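4.2 Setting the canvas size

1. Open Standitz and select Canvas > Size.
2. Enter a width of 800 and a height of 628.
3. Set Redraw to On Change. The canvas is then repainted only when a value is updated.

Note: Sizes are in CSS pixels – the backing store is scaled separately.

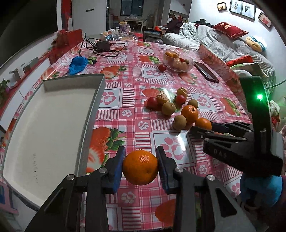

Mandarin held between two blue finger pads.

4. Set the frame delay to 100 ms and click Apply.

Caution: Do not call resize() inside the draw loop. Each call clears the canvas and resets the drawing state.

5. Reload the page.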